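Robot arm on the sorting bench, what happens to the people?
Posted by Evulach, January 23, 2023

We pack block sets at Keveck and since November an arm does the bin picking two shifts out of three. I used to sort by hand, now I mostly watch and refill. Pay is the same so far. Has anybody been through this? Do I ask for training or start looking?

benchmouse
Ask for the training! We were 60 people when ours came in and I went from packing to setup. My wrists quit hurting, which I did not expect – but I do miss talking to the person next to me. Get the new job title in writing.

Etby
depends on your boss

tallgrass_2
I run one of these on nights. It picks, I clear jams and swap bins, around 200 in a good week. More walking, less lifting, and way more paperwork. Learn the pendant early, that got me 2 raises. My corner when I started typing this:

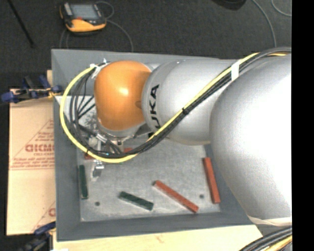 Bilyk
Raises, wow. Ours gave us the pendant and the same old hourly rate, so ask about money before you sign up for the course.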